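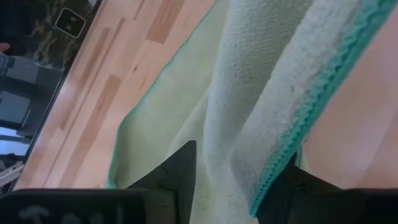

Figure 1. Folded towel on a wooden surface.

Audience Voting at the Edmont Short Film Awards
Theerawat Meesuk and Struan Leckie

Our project looked at how the audience prize is decided at the Edmont awards in Zokulholm. We handed out 200 paper forms after the August screenings and compared them with the 713 votes cast online. The film Skallivine came first in both counts. The paper forms put Ogundipe second, but it placed fourth online. Most people who filled out a form had seen only 2 of the films.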